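Ranar Kitchen Goods
Call for Participants: Home Food Gift Tasting and Feedback Panel

Ranar Kitchen Goods invites applications from adults who wish to serve on its tasting and feedback panel for the coming holiday catalog. The panel advises the company on packaged food gifts, including flavored nuts, drinking chocolate, fruit preserves, spice blends and baking mixes, before these are offered to retailers and featured in seasonal press materials.

The panel will seat 20 participants. Members are appointed for one season and may apply again in later years. Appointment to the panel does not constitute employment with Ranar Kitchen Goods or with any of its suppliers.

Purpose of the Panel

Products are currently selected by the buying department on the basis of supplier samples and sales records from the previous year. The panel has been established to give the department written opinions from people who buy, give and receive food gifts in the ordinary course of family life. Comments are sought on flavor, texture, portion size, the clarity of preparation instructions, and whether the item arrives in a condition suitable for giving.

The first group of products under review includes the Hekonmont line of preserves and the Skomar line of drinking chocolate. Spice blends supplied under the Bạch name will be added once label review has been completed.

Duties

Each member will attend six tasting sessions at the Ranar test kitchen. Sessions last two hours and are held in the early evening. Water and plain crackers are provided between samples. Members are asked not to wear perfume or scented lotion and not to smoke during the hour before a session begins.

Between sessions, members will receive sample parcels at home. The contents are to be prepared exactly as the package directs, served to the household in the usual way, and reported on using the form enclosed with each parcel. Members should use their own cookware and tableware. Reports are due within one week of delivery. Where a product could not be prepared as directed, the form should still be returned with a note stating which step caused difficulty.

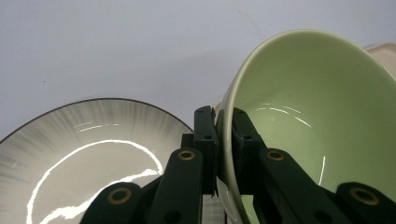 Eligibility

Applicants must be at least 21 years of age and must live within driving distance of the test kitchen. They must have regular use of a stove, an oven and a refrigerator. No professional training in food or cooking is required, and applicants with such training will receive no preference.

Persons employed by a food manufacturer, a food retailer or an advertising agency are not eligible. Authors of food blogs and recipe columns may apply, provided they agree to publish nothing about a product under review until it has been released for sale. Members of the same household may not serve during the same season.

Because samples may contain or come into contact with peanuts, tree nuts, milk, eggs, wheat, soy and sesame, persons with an allergy to any of these foods should not apply. Applicants must disclose any other food allergy on the application form. Members who follow a vegetarian diet can be accommodated in most sessions.

Compensation

Members receive $28 for each session attended in full. Payment is made by check at the end of the month in which the session is held. Home reports are not paid separately, but members may keep all unused product. Parking at the test kitchen is free of charge. Travel costs are not reimbursed.

A member who misses two sessions without notice may be replaced from the waiting list.

Confidentiality and Use of Comments

All members will sign a confidentiality agreement before the first session. Written comments become the property of Ranar Kitchen Goods and may be shared with the supplier concerned after the member's name has been removed. No comment will be quoted in advertising without separate written permission from the member.

How to Apply

Application forms may be requested from the Office of Product Review by mail or collected in person at the front desk of the test kitchen. Completed forms must be received by 2/4/18. Applicants should attach a short statement, no longer than one page, describing a food gift they have given or received and what they thought of it. Statements may be typed or handwritten.

Selected applicants will be invited to a brief interview and a basic taste screening. Those who are not selected will be notified in writing and may ask to be placed on the waiting list, which remains open until the end of October.

Questions concerning this call should be addressed to Folke Holmgren, Office of Product Review.

Contact Us | © Ranar Kitchen Goods. All rights reserved. | Back to top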